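Minutes of the regular meeting of the Starkberg Custom Finishers Guild, held Tuesday at 7 p.m. in the upstairs room at the Zistmont workshop building.

**Present:** Adwoa Kwofie (chair), Zaid Bataineh, Selorm Agbeko, Nii Agyeman (minutes)

**Apologies:** Sebastián Farías

## 1. Minutes of the previous meeting

The minutes were accepted with one correction. Under item 4, "clear coat supplier" should read "primer supplier." Proposed by Z. Bataineh, seconded by S. Agbeko.

## 2. Matters arising

The extraction fan in the second spray booth has been serviced and is back in use. The filter stock was not reordered as agreed. N. Agyeman will place the order this week and send the invoice to the chair.

The question of shared storage for candy and pearl colors was carried over in the absence of S. Farías, who holds the current inventory.

## 3. November exhibition

The chair reported that the Araya gallery has confirmed the front room and the side corridor for the exhibition of painted fuel tanks, panels and instruments. Members have submitted 109 pieces. The gallery has asked that no tank be displayed with fittings attached, and that every piece arrive with a completed condition sheet.

S. Agbeko asked whether work on loan from customers would be covered by the gallery's insurance. The chair stated that the gallery covers pieces from the time they are signed in until they are signed out, and that transport in both directions remains the responsibility of the member. It was noted that this differs from the arrangement last year. Members with customer work in the show are to obtain written consent from the customer before delivery.

Z. Bataineh proposed that the labels give the name of the painter, the base material and the paint system used, with prices kept to a separate list at the desk. After discussion this was agreed. The wording of the labels is to be settled by e-mail.

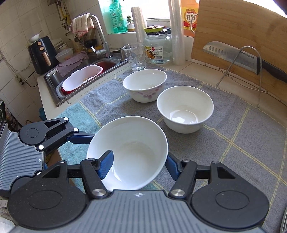 Delivery to the gallery will be by the rear entrance between 9 a.m. and noon. Helpers are still needed for hanging the larger panels, and members able to lift are asked to give their names to Z. Bataineh. The two heaviest pieces will go in first and will stand on the floor against the back wall.

## 4. Booth booking

Complaints had been received from members who found a booth occupied during their booked slot. N. Agyeman reviewed the booking sheet and found that most of the overlaps came from jobs left to cure in the booth after the slot had ended. The following was agreed:

- Curing time is to be included in the booking.
- A slot not taken up within the first hour may be used by another member.
- Slots may be held no more than two weeks ahead, except for exhibition work.

S. Agbeko asked that her objection to the second point be recorded. In her view one hour is too short for members traveling from outside town.

## 5. Stencil film trial

Z. Bataineh presented results from the trial of Skalon masking film. The film cut cleanly and left no residue on cured base coats, but lifted at the edges on tight curves — chiefly around tank seams and filler necks. He recommended buying one roll for flat work and keeping the present film for everything else. Agreed. The trial panels may be viewed on the rack by the sink.

## 6. Beginners' evening

Nine places are offered and seven have been taken. S. Agbeko will lead the session on trigger control and fades. Respirators will be provided; participants bring their own gloves. The remaining places will be advertised on the notice board.

## 7. Any other business

The chair asked members to label their thinner containers. Unlabeled containers will be removed from the cabinet at the end of the month.

The meeting closed at 8:50 p.m.

**Actions**

- N. Agyeman: order booth filters; post the revised booking rules
- Z. Bataineh: circulate label wording; list of helpers; order Skalon film
- S. Agbeko: notice for the beginners' evening
- S. Farías: color inventory for the next meeting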